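Hestholm six-compartment box, clear, hinged lid: three months in
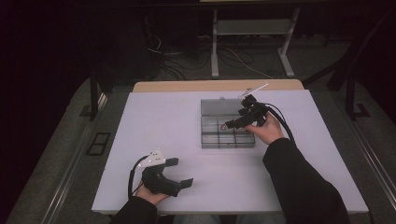
Lid up, one small red bit in the front left.

Quick one as I've got a stack of these to get through before the weekend's over. Bought the Hestholm for small parts. Screws, fuses, beads, earring backs, the little plastic feet that fall off everything. Six compartments, two rows of three, clear plastic, dark ribs between, lid on a hinge. I've now got 4 of them so you can guess roughly which way this goes, but there are gripes and I'll get to those.

What I paid

815 yen for the first, 1,069 for the second from a different shop because I was impatient. Same box. Same sticker. The other two came as a pair from Jostmont when they had a clear-out. Check before you buy, the price jumps about for no reason I can work out.

The lid

Best thing about it. Goes up and stays up. My old box (Clamer, the one with the slide-off top) had a lid you had to put down somewhere, and then you put something on top of it, then you couldn't find it. With this one the lid stands up at the back out of the way and you've got both hands for the parts. It's see-through so you don't lose much view of whatever's behind it either.

It does want a bit of room behind. On a narrow shelf it won't open fully, it hits the wall and leans forward, and then you knock it and it shuts on your knuckles. Doesn't hurt. Annoying. Pull the box forward first.

Hinge is holding up. I was rough with it on purpose for the first fortnight, open shut open shut while on the phone, and no white stress marks on any of the four. Shota Sakamoto has had his longer than me and says one side of his has gone a bit slack, but he keeps his in the van and it gets thrown about. Still closes.

The catch

Stiff for the first week. Needed a thumbnail. Then fine. Then on box three it was loose from day one, so there's some variation. I turned them all upside down over a tray with M3 nuts inside, and three out of four stayed shut. The loose one popped and I was picking nuts out of the carpet for ages. It lives at the bottom of the pile now with felt pads in it, which don't roll.

The compartments

Six is the right number for me. I had a Clamer with loads of tiny ones before and it was a pain, you end up with one washer in each and no idea why you did that. Here each space is big enough to get two fingers in and have a proper rummage. If you've got big hands you'll be all right too, my brother in law is a size XL glove and he managed.

Ribs are thin. Good for space, and being dark you can see straight away where one section ends and the next begins, which you can't in an all-clear box. I didn't think I'd care about that. I do. Sorting under a lamp in an all-clear box is horrible, everything shines and the walls vanish.

But. Ribs are fixed. You can't slide them out to make one long section, so anything longer than a compartment isn't going in. Pencil leads no. Long cable ties no. Drill bits, only the stubby ones. If you want movable dividers get something else, the Ikeda one has them, though they creep when you carry it and small stuff gets underneath.

Do things get under the ribs on this one? I tried with seed beads, the smallest I had. Filled one section, shut it, shook it hard for a minute, opened up. Nothing had crossed along the bottom. Over the top is another matter, a couple had hopped into next door, so there's a small gap between rib and lid. For beads that size keep them in little bags inside. For anything bigger than a peppercorn no problem that I've had.

Picking things out

The bottom corners are a bit square. Flat things like washers and sequins lie flush and you scrabble at them with a nail. Tip the box towards you and they slide to the front wall, easier. Or a bit of thin foam in the bottom of each section, cut with scissors, took me a quarter of an hour for one box. You lose the see-through from underneath but who looks from underneath.

Lumpier stuff comes out no trouble. One thing I'd say is use it on a pale surface if you can. White table, sheet of paper, whatever. You can see through the base, so on a dark or patterned worktop the contents get lost, and on white a single red bead shouts at you from across the room. I tried it on my mum's floral oilcloth and gave up inside five minutes.

It also slides. No feet. On a smooth top, if you go into it with any force it shuffles away from you. Four dots of sticky rubber underneath and it stopped. Should really come with them at this price.

Cleaning

Warm water, drop of washing up liquid, old toothbrush for the corners. Dry it properly or you get spots. Don't use the rough side of a sponge, I did on the lid of number one and it's now permanantly foggy in one patch. Label glue came off with cooking oil and a wipe. I haven't put one in a dishwasher and the sticker says not to.

It does pick up static. Dry days in December the sequins were climbing the walls. Wipe round with a damp cloth and it calms down for an evening.

Stacking

They stack, sort of. The lid's flat and there's no lip, so two high is OK, three is OK if nobody bumps the table, four I wouldn't. I've got mine on their sides in a drawer like books, labels on the edge. This only works with the tight catches, see above re carpet.

Labelling

Masking tape and a pen. Printed labels peel at the corners on the lid after a couple of weeks, at least mine do. Sadao Hayashi at my repair evening writes straight on the lid with a china marker and rubs it off with a tissue when he changes the contents. I've nicked that idea and it's better than tape.

Weight

Hardly anything empty. I filled one with mixed steel screws, all six sections to the top, and the kitchen scale said 443 g. Picked it up by one corner, bit of flex in the base, no creak. Wouldn't carry it by the open lid, and I wouldn't hand it to a child full.

How it did on an actual job

Used it for taking apart a desk fan and then two old radios, one section per stage, working left to right along the front then left to right along the back. Lid open the whole time. Got everything back where it came from, no leftover screws, first time ever for me. Six stages was enough for the fan. For the second radio I ran out and had to start using a saucer, so have a second box handy if you're doing anything complicated.

Also lent one to my neice for loom bands. Came back with glitter in it. The glitter is still in it.

Versus the others, quickly

Clamer slide-top: cheaper, more sections, hate the lid.
Ikeda with movable dividers: more flexible, heavier, dividers wander.
Hestholm: fixed, simple, lid stays up, catch is a lottery.

Good
Lid stands up by itself
Dark ribs, easy to see the sections
Sections big enough for fingers
No mixing along the bottom

Not good
Catch varies box to box
Slides on smooth tables
Scratches if you look at it
Small gap at the top, watch out with tiny beads
Price all over the place

Would I buy again, yes, have done, three times. If yours turns up with a loose catch send it back straight away, Jostmont swapped one for somebody in the comments on my last post without any fuss. I kept mine too long to ask.

Four stars. The missing one is for the carpet.

Next up is the magnetic tray, when I've found where I put it.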